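작업실 정리 팁: 로봇 연구에서 빌려올 것과 그냥 둘 것

공구를 쓰고 나서 트레이에 제대로 돌려놓는 일. 쉬워 보이지만 우리 집 작업대는 사흘이면 엉망이 됩니다. 그래서 Grikau라는 양팔 로봇 정리 연구의 결과 보고를 읽어 봤습니다. 시뮬레이션 안에서 물건을 집어 트레이에 넣는 동작을 학습시켰다는 내용인데, 솔직히 제목만큼 대단한지는 모르겠습니다.

방법부터 짧게 적습니다. 사람이 원격으로 조종한 시연 500회를 모으고, 물건과 트레이의 위치를 조금씩 바꿔 2000회로 늘린 다음 그걸로 정책을 학습시킵니다. 비교 대상은 Gritel이라는 이전 방식입니다. 보고서는 새 방식이 더 낫다고 하는데, 평가는 조건마다 10번씩입니다. 10번 중에 한두 번 더 성공한 걸 가지고 우열을 말해도 되는지 저는 의심스럽습니다. 동전도 10번 던지면 별별 결과가 다 나오니까요.

작업대에도 써먹을 만한 것

트레이 자리를 먼저 정하세요. 위치를 많이 흔든 조건일수록 성공률이 떨어졌다고 합니다. 사람도 비슷합니다. 저는 마스킹 테이프로 모서리 두 군데만 표시해 두었습니다.

트레이는 벽이 낮은 것이 편합니다. 깊은 통은 많이 들어가는 대신 드라이버 하나 찾느라 다 쏟게 됩니다. 지금 쓰는 건 Mollholm의 깊이 5cm짜리인데 이 정도면 충분합니다.

긴 물건은 끝을 먼저 안에 넣고 눕힙니다. 줄이나 끌처럼 길쭉한 공구를 한가운데 쥐고 그대로 내리면 테두리에 걸립니다. 보고서의 실패 목록에도 테두리 걸림이 제일 위에 있습니다.

빈손은 트레이를 잡는 데 쓰세요. 가벼운 플라스틱 트레이는 공구가 벽에 닿기만 해도 밀립니다. 바닥에 미끄럼 방지 매트를 한 장 깔아도 됩니다.

따라 하지 않아도 되는 것

물건을 늘 한 개씩 옮기라는 권고가 있습니다. 로봇이 두 개를 한꺼번에 못 다뤄서 나온 규칙 같고, 사람이 볼펜 세 자루를 따로따로 옮길 이유는 없습니다.

동작을 일정한 속도로 하라는 말도 마찬가지입니다. 날 있는 공구는 천천히, 나머지는 편한 대로 하면 됩니다.

제일 걸리는 건 실제 작업대 결과가 없다는 점입니다. 톱밥도 없고 본드 자국도 없고, 기름 묻은 손잡이도 없습니다. 후속으로 Frei라는 실물 실험을 4월에 시작했다고 적혀 있지만 수치는 한 줄도 나오지 않습니다. 그 결과가 공개되면 이 페이지를 고치겠습니다. 그 전까지 로봇 정리함 세트 같은 상품 광고에 이 연구가 인용되어 있다면 저는 지갑을 닫아 두겠습니다.

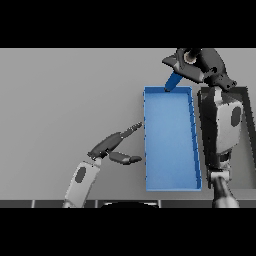
트레이 청소는 한 달에 한 번이면 됩니다. 공구를 다 꺼내고 마른 붓으로 구석의 가루부터 털어낸 뒤 물걸레로 닦고, 완전히 마른 다음에 다시 넣으세요. 덜 마른 채로 넣으면 끌 날에 녹이 습니다.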